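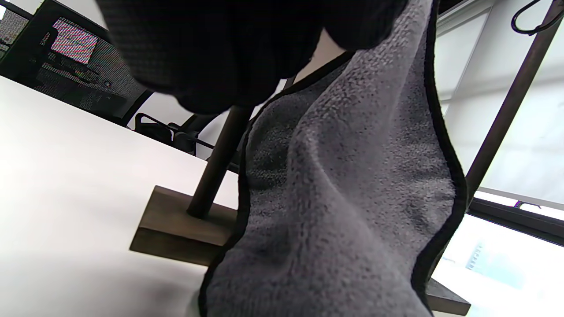 Gray towel with black edges, on its wooden stand.

January 2018

I promised in my last post that I will write about washing and drying towels by hand, and then I did not write anything for weeks. The reason is simple. We moved from Sesari to the apartment in Zindcombe, and the first month in a new apartment goes to boxes and letters to the electric company. But now I have washed enough towels in this place to have an opinion.

In Sesari I had a machine in the kitchen. In Zindcombe there is one machine in the basement for the whole building, and it has a list on the door where you write your name. The list is always full until late evening. So for the small things, hand towels and dish towels mostly, I went back to the way my grandmother did it, with a bucket and a bar of soap.

The first thing I had to learn again is how little soap a towel needs. When I was a student I believed more foam means more clean. Then my towels became hard like cardboard and I bought a softener to repair them, and after the softener they did not take the water anymore. They only pushed it from one side of the plate to the other. It took me a long time to understand that I was paying two times for the same mistake. Now I rub the soap on the stains only, let the towel lie in warm water for half an hour, and rinse until the water is clear. With our water here it means three rinses. In Sesari two was enough.

I tried vinegar in the last rinse, as many people recommend. A small glass in the bucket. It helps with the stiffness, I must say, and the smell is gone when the towel is dry. My husband does not agree about the smell.

Fleece is a different story than cotton. It gives back the water almost at once if you press it, but you should not twist it, because the pile goes flat in lines and stays like that. I roll a fleece towel inside a dry cotton one and kneel on it. This sounds silly but it works better than my arms. For cotton I do twist, and then I shake it hard two or three times by the corners, outside on the balcony if there is no neighbor below.

About drying I have more to say than about washing. The bathroom in Zindcombe has no window. In the first week I hung everything there over the shower bar, and after two days the towels were still not dry and had this smell, you know it, like an old sponge. I washed them again and hung them again in the same place – I am not proud of this – and of course I had the same result.

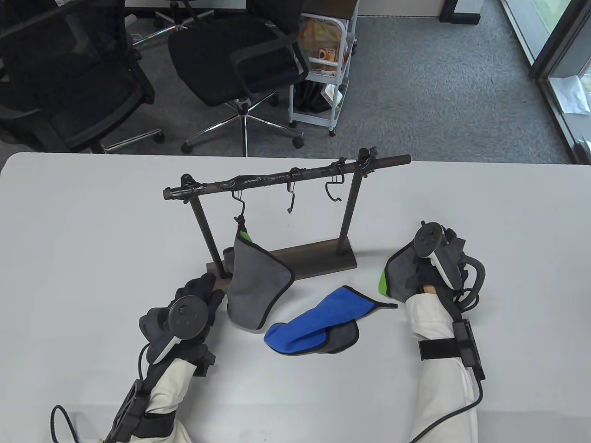
What helped was air on both sides of the cloth. A towel folded in half over a bar has four layers of wet together in the middle when it also touches itself, and there it starts to smell first. One layer is best. If there is no space for one layer, I turn the towel in the evening so that the inside comes out. Hanging by a corner or by a loop is good for a dish towel that is only a little wet, and not good for one that comes from the bucket, because all the water goes down to the lowest point and sits there until the next day.

I also looked at electric towel warmers. The shop in Grerkel had one for 526, without installation, and I stood in front of it for quite a long time. It was beautiful. Then I thought of the wall in our bathroom, which is not ours, and of the landlord, and I went home. A used Zoubi fan from the flea market cost me 11 and it stands now on the floor in the hallway, turned to the bathroom door. With the fan a thick cotton towel is dry overnight. The thin ones are dry before I go to bed.

Some of you asked how often I wash them. The hand towel every third day, the dish towel every day in summer and every second day now. The big bath towels I still take down to the machine, I am not a hero. I put my name on the list and go down at ten in the evening in my slippers.

One more thing, for people who have old towels with the smell that does not go away. Boil them. I mean cotton and white or almost white, please not fleece and nothing with a colored border you like. A big pot, water, two spoons of washing soda, twenty minutes with the lid a little open. Stir with something wooden. The water becomes a color I will not describe here. I did it with six dish towels that I wanted to throw away, and five are back in the drawer. The sixth had a hole and is now for shoes.

Next time I want to write about wool socks, where I have made worse mistakes. If your water is very hard and you found something better than vinegar, please write it in the comments, I read all of them even when I am slow with answers.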